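Slide 1. Title only. Say hello, get the phone off the lectern.

Open with the question I was asked to answer, "Does a compartment box make you tidier?" and give the short version right away: I doubt it. Then say why it took me a whole talk to get there.

Who's heard this already? If half the hands go up, skip to slide 4.

Slide 2. The claim

Grodow's catalog says a divided box "ends the junk drawer." Read it out loud, let it sit. Ask what the evidence is. I wrote to them twice and got a coupon.

Clusine makes the same promise in softer words. Their booklet has a drawer in it with nine matching buttons and a spool of thread. Who owns nine matching buttons? My drawer had 586 items when I emptied it onto the kitchen floor, and that's with a pen and its cap counted as one.

Mention Annick Vachon here, credit her properly. She did the same count at her sewing shop and got over 2,000, mostly snaps. She also told me I was wasting my time, which can go in if the room is friendly.

Slide 3. What we did

Three households, one drawer each, same type of box. Sort everything, live with it, open it up again in March. Admit it's small. Somebody will say three is not a study. Agree with them and move on.

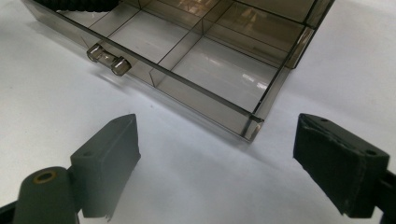

Ross, March

Slide 4. The see-through question

Tinted plastic, thin dividers, and you can see straight down to the tabletop. The selling point is that you don't have to open anything to find what you want. Fine when it's bare. My complaint is what happens once it's full of small dark screws under a kitchen light. Smoky brown over black hardware, plus glare off the bottom of the big front compartment. I ended up opening mine every time.

Ask for a show of hands on clear versus tinted. Don't argue with the tinted people, there are always some and they like the look of it.

Slide 5. The big compartment problem

Slow down on this one. Any box with one roomy compartment and a lot of smaller ones has a junk drawer built in. In my own box 169 things had moved into the biggest space by the time I checked. Rubber bands, a fuse, two keys I can't place. The small compartments looked lovely and hardly got touched.

Revangate sells a version where you move the walls yourself. I moved them once. Has anyone here moved them more than once? (Wait. Really wait.)

Slide 6. What I'd do with the money

Throw out first, buy second. If what's left fits in a jar, use the jar. I do keep a divided box for fishing tackle and I'm not giving it up, so don't let anyone leave saying I'm against boxes.

Questions. If the label maker comes up, that's the Thursday session.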